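Cesora 3 review: two arms, one bench, a lot of laundry

I've been running Cesora since March, first on the free tier and then on the paid one (300 a year for a single workstation, ouch), and I finally feel like I know it well enough to complain about it properly. If you haven't run into it, it's a planning and recording tool for two-arm setups. You feed it your camera streams and joint states, it plans motions for both arms so they don't smack into each other, and it keeps everything on one timeline you can scrub back and forth. I came over from Woltar, which I liked a lot and which crashed on me a lot.

Setup was easier than I expected! The calibration wizard walked me through the head camera and then each wrist camera, and the whole thing took 90 minutes, including the part where I typed in the wrong joint limits and had to start over. The wrist view is where I spend most of my time now. You can drag a grasp point right onto the live picture and the planner fills in the approach, and with soft stuff that's so much nicer than typing in poses.
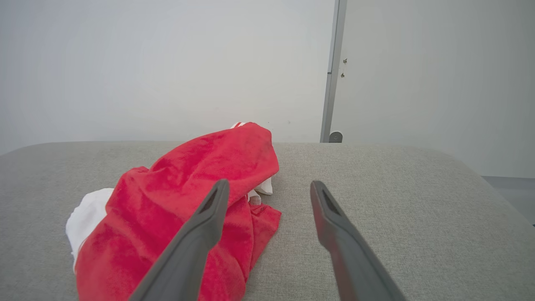

Wrist view, fingers open beside the red pile, with bits of white showing under it.

The segmentation is the part I'd call good but moody. It's great at "cloth" versus "bench" and pretty bad at deciding where one piece of cloth stops and the next one starts. Red over white it mostly gets. White trim on red, in front of a white wall, and it starts handing me masks with holes in them. Norbert Halás (who writes the Irnico plug-in, and answers his email, bless him) told me to turn the edge weight down to 81 and leave it there. I did, and my masks got a lot calmer.

Then there's the two-arm planner, and this is what I'm paying for. You can lock one arm in place and let the other one work, or give both of them a job and let Cesora sort out who goes first.

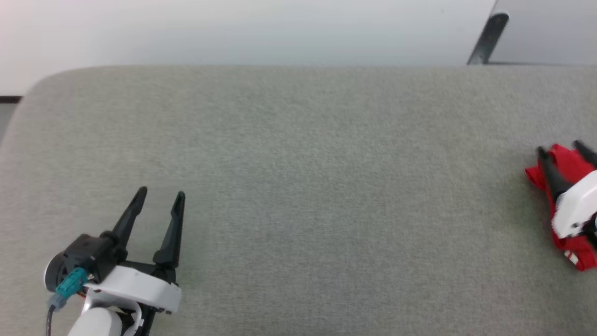 I use the lock mode more than I thought I would. It's predictable, and replanning the free arm takes 132 milliseconds on my machine, so I can nudge a target and get a new path before I've let go of the mouse. With both arms free it's slower and sometimes weirdly shy. It'll keep a big bubble of space around each wrist, even with the margin slider all the way down, and when the two grippers need to get close over the same piece of fabric you end up adding waypoints by hand. Not fun! 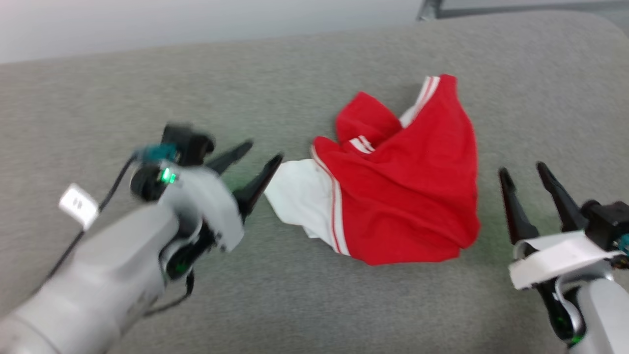
Head camera, both grippers open and the red and white garment between them.

Playback is lovely, though. Every plan gets saved next to the video, you can pin notes to a moment, and the side-by-side compare lets you see two attempts at the same grasp with the masks on top. Blažena Lukáč has a longer write-up on the export formats, and I'd read hers before you commit, particularly if your training code expects something unusual. My one big gripe is that the compare window forgets its layout every single time you close it. Why??
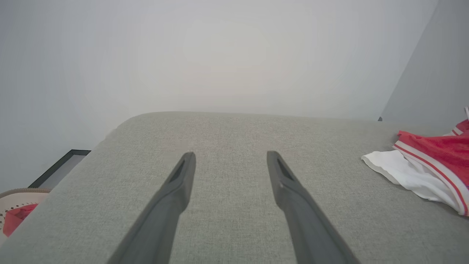

Off-center target for the wrist camera: clothes to the right, basket down at the lower left.

Targets near the side of the view like that are where the old version used to give up and ask for a new camera pose. Version 3 plans a sideways move first and then re-segments, and I've stopped babysitting it for those.

Would I buy it again? Yes, for two arms and anything floppy. For one arm and boxes I'd stick with Lie, it's cheaper and you won't miss the rest. Next on my list is the scripting console, so if you've gotten it to batch re-run old plans, please leave a comment and tell me how.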